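Home | Features | Family | Mind & Manners | Archive

The Case for a Little Envy

29 February 2024

Print this article | E-mail to a friend

My neighbor redid her kitchen in August and I didn't sleep well for a week. I wish I could say it was the sawing. It was the countertops. She had me over to see them, and I stood there saying all the right things (gorgeous, so much light, where did you find that faucet?) while something small and mean sat in my chest and kicked its heels.

I was raised to think of that feeling as a sin, and one of the embarrassing ones. Anger can at least look impressive from a distance. Envy just looks like a grown woman being rude about a faucet in the car on the way home. My mother had a whole set of sayings for it, and if my sister or I came back from somebody's house full of what they had and we didn't, out one of them would come, usually with a dish towel in our hands before she'd finished. We learned fast. We didn't stop wanting things, we just stopped mentioning it.

So I've been wondering, at an age when I should probably have this settled, whether envy is really as bad as all that. Should we be teaching our kids to stamp it out? Or is there something in it worth keeping?

Let me tell you about Curnport, where I lived for six years before we moved up to Tundville. There was a little café near the water called Diva, and I used to go in there to grade papers. One of the other regulars was a woman who was learning Vietnamese. She had three notebooks and a pack of flash cards held together with a hair tie, and she'd sit mouthing words over her coffee, going back over one syllable again and again. Hà, she'd whisper. Then a bit lower, hà. I envied that woman so much I once moved tables so I wouldn't have to watch her!

It took me an embarrassingly long time to ask myself why. I had no plans to learn Vietnamese. I wasn't going anywhere it would be useful. What she had, and what I wanted so badly it made me cross, was a thing she was bad at and loved anyway. I was 40 and I hadn't been a beginner at anything in years.

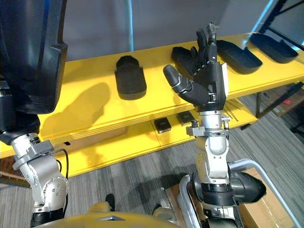

I signed up for a watercolor class that same month. I'm still terrible. My skies look like dishwater and my husband has been very kind about a painting of a boat that he took to be a shoe. But I go, and I look forward to it all week, and I would never have gone if I'd done the decent thing and squashed that ugly little feeling the minute it turned up.

Now, I know what some of you are thinking, because I've had this argument at my own dinner table. Envy wrecks people. It does, I won't pretend otherwise. I lost a friend over it once, a good one, when her career took off and mine was sitting in the driveway with a flat tire. I didn't call when she got the big promotion. I told myself I was busy, and then it had been so long that calling would have meant explaining, and I didn't want to explain. That was four moves ago and I still think about her when I hear certain songs.

When I put those two stories side by side, the feeling at the start was pretty much the same. Same kick in the chest. With the woman at Diva I ended up wanting to do something, and with my friend I wanted her to have less. I can't say I chose well the first time and badly the second, since I don't remember choosing at all. But I do think that if somebody had taught me to say "I'm jealous of you" out loud, in a normal voice, I might have said it to my friend over lunch, and she might have laughed and told me how tired she was.

So that's what I've been trying with my own kids. My younger one came home the other night in a black mood over a classmate who can do a back handspring. The old dish-towel speech was right there on the tip of my tongue (you turn into your mother so quickly!). I asked her instead whether she wanted to do a back handspring. She thought it over and said no, that looked scary, she wanted people to clap. Well, fair enough. We talked about clapping for quite a while, and who gets it, and whether it's okay to want some, which I think it is.

Her brother, listening from the stairs, wanted it on record that he envies no one. He's thirteen. I let that one go.

As for the kitchen, I've been back over there plenty of times since, and the countertops still get me a little. I did finally tell my neighbor. I said I'd been sick with envy since the summer and I hoped she'd forgive me. She put down her mug and said she'd been jealous of my backyard since the day we moved in, the big maple especially, and that she used to complain about it to her sister on the phone. We're putting in tomatoes together this spring, on my side of the fence, where the sun is.

14 comments | Share | Print | E-mail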